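The Wurnholm House

Quick one, wrote it on my lunch break. Part two maybe in December if I get the time.

Debora Fabbri got the key in the mail. No letter. Just the key and a tag that said 859 Unham Road, in her aunt's handwriting. Her aunt, who had been dead 13 years.

So she drove. Four hours, one stop for gas. Radio gone by the county line.
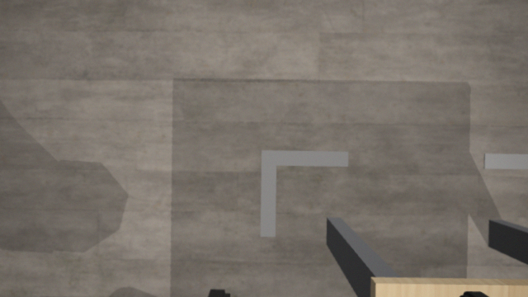
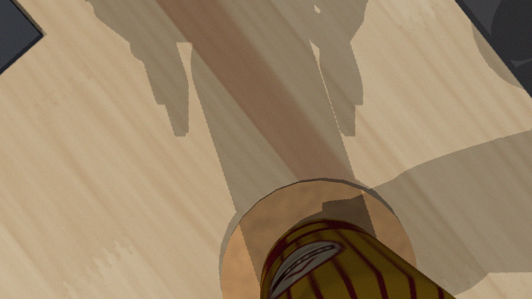 The front door was unlocked anyway. Typical. She stood in the hall with the stupid key in her fist and listened. Clock ticking. A clock, ticking, in a house where no one had lived since she was in college.

"Hello?"

Nothing. Then the pipes, a long groan up through the wall, like someone getting out of a chair.

She did the kitchen first. Stove, cold. Cupboards, one can of Flulell peaches and a box of matches. Somebody had swept. She could smell lemon soap, and under it something older – pipe smoke. Uncle Ingvarsson's smoke. Everyone called him by his last name, even her aunt, even at the wedding.

He'd walked out to get the paper one morning and that was that. Police, dogs, the lake. Never a shoe.

Up the stairs. Fifteenth step still creaked, she remembered to skip it, then wondered who she was being quiet for.

The key didn't fit the bedroom. Didn't fit the bath, or the linen closet. It fit the little door at the end, the one she'd been told was painted shut. It wasnt painted shut. It turned like it had been oiled yesterday.

Inside: a cot, made up. A shelf of notebooks. A lamp, and the lamp was warm.

She pulled down the first notebook. Dates and money, in pencil, very small. Groceries. Tobacco. The last page had one figure on it, 2,184, circled twice, and next to it, in her aunt's hand – paid, he can stay.

Debora sat on the cot. Read it agian. Her aunt had gone on television and cried. Her aunt had kept his coat on the hook, and put out a plate at Christmas, and the whole family had thought, poor thing.

A plate at Christmas.

Downstairs the front door opened. Somebody wiped their feet, taking their time about it. Then slow steps across the hall, and up, and up. She counted without meaning to.

Whoever it was skipped the fifteenth.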